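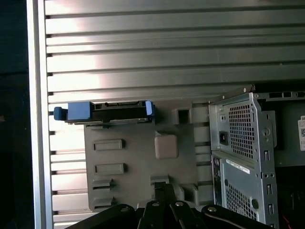 Efua Agyeman
Replied 9:14 pm
Okay but you still haven't said how you're naming the folders, and that's the part I'd kill for. I have my grandmother's letters scanned as "scan0001" up through "scan0386" and I dread opening that directory.

drudstead_pete
Ha, sorry! I got carried away in the first post. Date first, then who wrote it, then who it was to, then page number. So 1946-04_Berhe_to_Lottie_p2. If the letter has no date I put the best decade and an x, like 194x. Everything sorts itself and I can find a letter in seconds. I did all 1246 pages of the Berhe family papers this way and it was the most fun I've had all winter.

Yaa Mensah
Love this thread, but I have to disagree on putting names in file names. My family has four Josephs. Two of them wrote to each other! I give each letter a plain number and keep everything else in a spreadsheet – writer, recipient, place, a line on what it's about. If I learn later that it was the other Joseph, I fix one cell.

drudstead_pete
Fair, four Josephs would break me. But what happens when somebody's cousin copies the files and not the spreadsheet? Then they've got a pile of numbers.

Yaa Mensah
Then they email me and we get to talk, so I'm fine with that :)

Efua Agyeman
I may do half and half. Number first, then the year. What are you all scanning at? I did mine at 300 dpi and the pencil ones came out so pale.

mapleridge61
300 is plenty for ink. For pencil go to 600 and scan in color, even if the paper looks gray to you. You can darken it afterwards. Gray mode threw away half of my uncle's notes from Dreltum and I had to do the whole box over.

drudstead_pete
Seconding color! Also, leave the postmarks in. I cropped the envelopes off my first batch and later wanted them badly. One stamp from Dreltum settled a family argument about where Lottie was living that April.

Yaa Mensah
Is anyone using Flestevico for the transcribing? My sister swears by it.

mapleridge61
Tried it. Fine on typed pages, hopeless on old cursive. It read "dearest" as "desert" all the way through.

Efua Agyeman
I typed mine by hand in the evenings and I wouldn't trade it. You start hearing how she talked. She spelled "definitely" a new way every time and I kept every one of them.

Yaa Mensah
Oh keep those, please! My aunt cleaned up the spelling in hers and it doesn't sound like Grandpa anymore.

drudstead_pete
I fix nothing in the transcript but I do add a bracket if a word can't be made out. Efua, want me to send you my rename list? It's just a text file, you'd swap your own names in.

Efua Agyeman
Yes please!! Starting on it tonight.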